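Ticket 134: Right arm drops out under load when base turns
Project: Obi (shared workshop build)
Component: right arm, gripper, base power
Priority: Medium
Status: Open, fix under test

Summary
Right arm controller resets during a base turn while the gripper is holding the shopping basket by its handle. Left arm is unaffected. Fault does not occur with the gripper empty.

Setup
Base: Trondo, stock casters, firmware 2
Arm controllers: Clutance, one per side
Task script: Tumix, produce pick, basket in right gripper
Supply: single battery, separate fused feed to each arm
Floor: carpet tile

Steps to reproduce
Close right gripper on basket handle.
Lift until the basket clears the floor.
Load 760 g into the basket.
Drive along the produce stand, stop, turn the base left on the spot.
Controller resets partway through the turn. The gripper holds position because the gearbox does not back-drive, but the wrist sags and the script aborts.

Expected
Arm holds its pose through the turn and the script moves on to the next bin.

Log extract
arm_r: hold pose OK
base: turn start
arm_r: bus voltage low
arm_r: controller restart
tumix: lost joint state, abort

Monday, first pass
Swapped left and right controllers. Fault stayed on the right side, so the controller is not the cause. Swapped them back and relabelled both, as the old labels had come off.

Checked the fuse holder and the crimps at the battery end. All sound. Resistance across the right feed was normal with the arm parked, and jumped when I moved the shoulder by hand through the outer third of its travel.

Second pass
Removed the shoulder cover. The power lead had been tied too tightly at the lower clamp and was taking the full pull every time the shoulder rotated outward. Insulation intact, strands broken inside. This explains why the fault needs both load and a turn: the script swings the arm out to clear the base, and the holding current is highest at that point.

Replaced the lead with a longer one in finer strand. Left a service loop at the shoulder and moved the clamp up one hole. The loop sits further out than I would like and will need a sleeve if it starts catching on things. Left shoulder inspected as well. Same clamp, slightly more slack, no damage found. Moved it to match.

Third pass
Bench test of the new lead: 2,000 shoulder cycles, unloaded, no voltage warnings. Resistance steady through the whole travel.

Floor test with the basket, Tumix script at half speed. Used napa cabbage from the near bin as the load, being the bulkiest item on the stand.

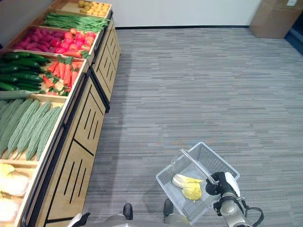
Raised the low voltage threshold in the Clutance config back to the default. It had been lowered in an earlier attempt to hide this fault and should not have been left that way. If the warning returns at the default setting, treat it as real and stop the run.

Remaining work
Repeat the floor test at full speed.
Repeat with the cucumber and carrot bins, where the arm has to reach further over the stand.
Fit a sleeve to the right cable loop.
Update the wiring sheet with the new lead length and clamp position.
Order a spare lead for the left side.

Workaround until closed
Limit the base turn rate to half in the Tumix settings. Do not carry anything over 760 g in the right gripper. Leave the shoulder cover off so the loop can be checked between runs.

Related
The caster squeak on carpet has its own ticket. Please don't add caster notes to this one.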